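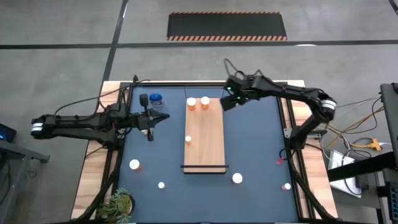

Review: Ketel 2, planning and control software for two-arm cells
Posted Oct 23, 2022

I have used Ketel every working day since the beginning of September, on a bench with two arms, one mounted on each side. Before this we had scripts which we wrote ourselves, and I was the person who repaired them. So please read my opinion with this in mind.

Ketel comes from Ondico. It has a planner, a perception module and a recorder for episodes. You can buy the planner alone, but I do not recommend this, because the modules share one calibration file and this is the best part of the product.

Installation. It took me two days. The first day was lost on the network settings, where the manual describes an older menu. The support people in Flerkedton answered quickly and sent me the correct page.

Perception. Our task is to bring pill bottles onto a wooden board and put them in order. The bottles have white caps, and from a high camera a white cap is mostly what the software gets. Ketel finds the caps very well. It is weaker in deciding which size of bottle is under the cap. When two bottles stand close together it sometimes draws one outline for both, and then the grasp point falls in the gap. I solved it with a smaller merge distance in the settings, but the default value should be better. 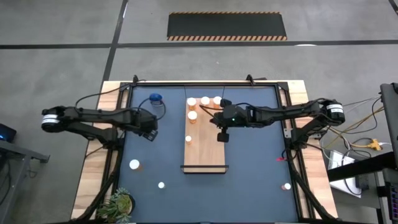
Five bottles on the board, three of them in the far row.

Planning. I am very satisfied here. Each arm has its own zone, and the middle is a shared zone which only one arm may reserve. The waiting arm holds its position over its own side and starts when the reservation is free. With our old scripts both arms returned home every time, and this cost us many hours. The planner also accepts fixed obstacles drawn by hand. I drew a box for the plant on the corner of our table in less than a minute.

What I miss is a clear reason when a plan fails. The log gives code 1928 for almost everything: joint limit, collision, target too far. I keep a paper list of what I believe it means each time.

Recorder. All camera streams are saved with one clock, and you can step through them together. The limit is 600 episodes for one project, after which you must open a new one and copy the settings manually. The low view is the one I open most, as it shows the height of the fingertip over the objects.

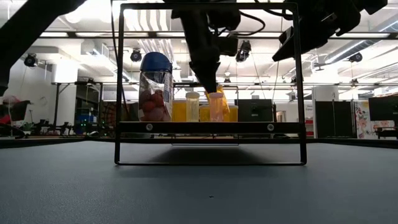 Low view, gripper above the row of containers.

Compared with Kong, which I used at my former job, Ketel has fewer robot drivers and a plainer screen. Kong was faster to learn. But in Kong I could never make two arms share a space without writing my own lock, and in Ketel I only had to tick a box.

I would buy it again for a two-arm bench. For a single arm the price is difficult to defend, and I would first try the free version of the planner.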